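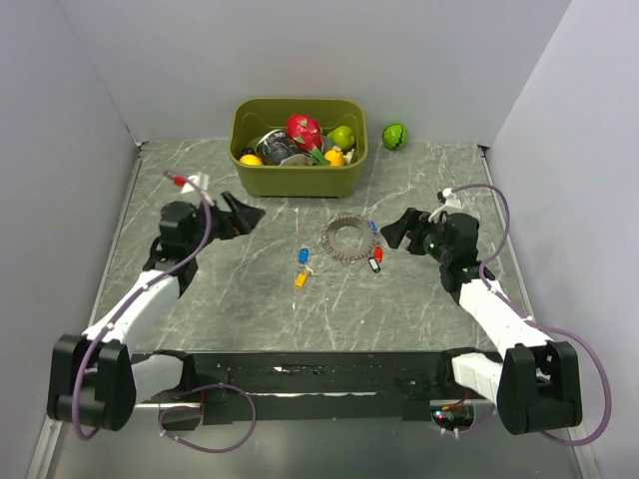 Brulow Key Tags and the Green Handled Bin: Two Months In
Posted in September by the Skorngate household desk

I bought the Brulow key tags because the package promised I would "never guess a key again." I have heard that before. The set has 25 plastic tags in mixed colors, each with a paper insert and a small metal ring, and I paid 16 dollars for it.

The colors are fine. Red, yellow and white are easy to tell apart in a dark hallway. The blue is less useful, as my set came with far more blue tags than anything else, so the color coding falls apart as soon as you have a shed, a garage and a mailbox. You end up reading the label anyway.

Reading the label is where I have my main complaint. The insert is small. "Garage side" fits if you write like a jeweler. Ballpoint smeared on two of mine and I had to redo them in pencil. The plastic window scratches in a pocket, too, and after a few weeks with a set of house keys the worst one looked like it had been sanded.

The rings are thin. They open easily, good for your fingernails and not so good for your keys. One of mine has a gap in it now that you can see light through. For keys that hang on a hook all year I would trust them. For the car, no.

The olive-green bin came from Leemans, where it is sold as a "whole home organizer." It is a plastic bin. It has rounded corners and cut-out handles on the long sides, and the handles are comfortable with a moderate load. I have used it for fruit, cans and whatever else is on the counter when company is coming. A dragon fruit, a pear and a lemon go in with space left over, but a can won't stay upright next to them and there are no dividers. Small things go to the bottom and live there. Leemans will sell you a divider separately. I passed.

It does wipe clean, and it hasn't cracked. I looked at the Kakier version as well and could find no difference except the price.

Would I buy them again? The bin, on sale. The tags, only if I could pick the colors.

Tags: 2 stars out of 5
Bin: 3 stars out of 5

Comments (3)

mudroom_mel
Same problem with the blue ones. I put a dot of nail polish on half of them and that sorted it out.

T. in the basement
Swap the rings for proper split rings from the hardware store. Costs more than the tags did, but still.

oldpantry
Does the bin fit under a standard cabinet shelf? The Leemans page doesn't give a height.

We use cookies to remember your settings and count visits. By continuing to read Skorngate you accept our cookie policy. Accept | Manage choices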